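Nov 11, 2020
Workshop notebook, blog group – entry by Csenge Csonka

Continued from the last entry, where I stopped in the middle of the plan for the Zutik series.

Roxana Vlad has read my two drafts. Her remark on the first one: the beginning is too slow, the reader must wait 80 words until he learns what the post is about. I counted again and she is right. I cut the first paragraph completely and the second one now does the work. I lost one sentence I liked, I keep it in the file "leftovers".

The second draft (the one on Oltton) is 3000 words and it should be 2000. I tried to shorten it sentence by sentence and after one hour it was still 2900 or so. Better to take out the whole part on Bakos and make from it a separate post. Roxana thinks it can go out in December. I am not sure, it has no ending yet.

Word exercise, same rules as before: open the dictionary, take the first noun, write 10 minutes without stopping. My word was "threshold". Result is half a page, mostly complaints about doors, but there is one line on my grandmother's kitchen which I can use. Roxana got "gravel" and wrote a full page – I asked her to type it for the group.

Titles for the series. I don't like any title with a question mark. We keep "Small Starts" until somebody has a better one.

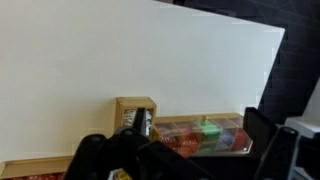 To do before the next meeting

– Write the new opening for the Oltton post and read it aloud once.
– Ask Genatent if we may quote from their newsletter, and how they want to be named.
– Move the Bakos part to its own file. Don't edit it yet!
– Roxana: check the links in the old posts, two of them go nowhere.
– Decide on comments, open or closed. I am for open, with somebody reading them every evening.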